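Gikard Adds Pear-Pattern Bowls to Its Everyday Tableware Line

Gikard has added a pear-decorated ceramic bowl to its everyday tableware line, with shipments to stores starting in May. The bowl comes in one shape and one pattern. It replaces the plain white cereal bowl that the company has sold under the same item group for several years.

The new bowl measures 173 mm across the rim and is sold singly or in a box of 8. Gikard lists it as suitable for the dishwasher and the microwave. It is not rated for oven use, and the care sheet warns against moving it straight from a freezer to hot water.

Decoration is applied to the inside of the bowl under a clear glaze. The company says it chose this order of work after the overglaze print on an earlier fruit series wore thin at the base, where spoons make the most contact. On the new bowl the print is sealed before the final firing, so cutlery touches glaze only. Gray marks left by metal spoons can still build up on the surface and should come off with a mild paste cleaner.

The pattern was drawn by Dinitz, a small surface design studio that has supplied Gikard with border prints in the past. This is its first full-interior pattern for the company. The ground is white, and the main colors are mustard yellow and black, with a thin brown line at the rim. Whole pears are mixed with leaf sprigs and small flowers.

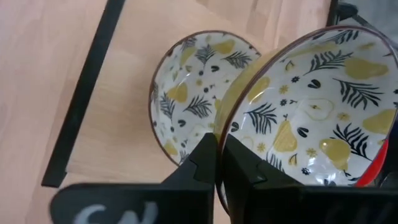 Two of the pear-pattern bowls, stood on edge to show the glazed interiors and brown rims.

According to Gikard, the main production problem was fitting a flat printed sheet to a curved surface. Ceramic transfers stretch when they are smoothed into a bowl, and a large motif placed near the wall can pull out of shape. Dinitz redrew the layout twice to leave enough open white between the larger fruit. The small dots and seed shapes in the pattern were added late in the process, partly to cover areas where the cut lines of the transfer meet.

Firing is done at the Polák works, which also makes the blank bowls. The first trial run was 100 pieces. Most of the rejects showed pinholes in the black areas, a fault the works traced to water trapped under the transfer. Drying time before glazing was extended, and a second run of 1000 pieces was approved for sale. The rim line is applied separately with a banding wheel and may vary slightly in width from one bowl to the next. Gikard does not treat that variation as a defect and will not accept returns for it.

The glaze is glossy. A matte version was tested and dropped when it showed knife and fork marks too easily. Gikard says the glossy finish also keeps the yellow closer to the shade in the original drawings, which had shifted toward tan in the matte samples.

The bowls stack, but the unglazed foot ring can scratch the piece underneath if the stack is dragged or twisted. The boxed set is packed with paper rounds between the bowls, and the care sheet suggests keeping them for storage. Single bowls are sold without a paper round.

Gonard, the distributor for the line, will supply kitchen shops first and open online orders later the same month. Stores that still hold the plain white bowl may continue to sell it until stock runs out. The two bowls have the same foot diameter and can be stacked together, although the new one is slightly deeper.

No matching plates or mugs are planned for this season. Gikard said a serving bowl in the same pattern is being sampled at Polák, with the pears printed at a larger scale. The company has not set a size or a release month for it.

Replacement bowls can be ordered one at a time through any store that carries the line. Orders placed by noon on Monday go out with that week's shipment.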